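4.2 Keeping the hand-held pair in service

The grippers in the Witura cell come in pairs, and the pair is the unit of maintenance. We learned this the slow way. During the first weeks at Stockdale, a worn finger pad was replaced on whichever gripper had complained, and its partner was left alone. The two then closed with slightly different grip, and the operator, being human and obliging, adjusted without telling anyone. The policy trained on those sessions adjusted too, with less charm. Since March both pads are changed together, and the old ones go in a jar that Tove Østergaard has labeled in a hand only she can read.

The daily check takes one person and a flat table. Each gripper is opened and closed by hand until the jaw moves without a catch, the pads are wiped with a dry cloth, and the four screws behind the jaw are tested with a short key. Tested means turned until they resist. An early version of the instructions said "tightened," and Orhun Karabulut, who takes instructions seriously, stripped two of them before lunch.

Of the 898 sessions logged for this study, 870 passed the tracking filter on the first run. The remaining sessions were reviewed by hand by Genalyn Tiongson, who sorted them by cause. Most went back to the marker cubes – a lifted corner, a thumbprint across a code, or a cube that had been put back one quarter turn from where the calibration file believed it to be. The last fault is the most annoying of the three, as the tracking software reports no error at all. It simply places the gripper somewhere confident and wrong. We now scratch a line across the cube and its mount on the same side, and compare the line before the first session of the day.

Calibration is repeated after any cube has been removed, after any drop onto a hard floor, and after any drop the operator describes as "not really a drop." 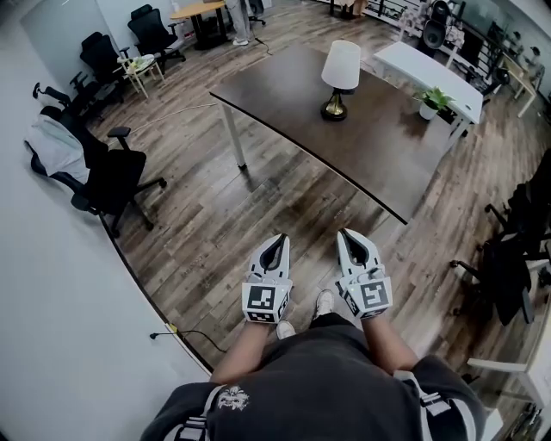

Figure 3. Operator with both hand-held grippers, jaws pointing forward and marker cubes mounted at the base.

Cube placement was settled only after some argument. Aksel Thygesen wanted the cubes near the fingers, where a small error in angle does less harm at the tip; the rest of us wanted them where they would not hit the furniture. They ended up at the base, just above the hands, as in Figure 3, where the large square code on the left cube's top face stays clear of the fingers that hold the gripper. The cost is that an operator who grips too high can cover the lower part of a side code, so a strip of tape on each handle now marks where the hand should stop. It has been replaced twice and respected most of the time.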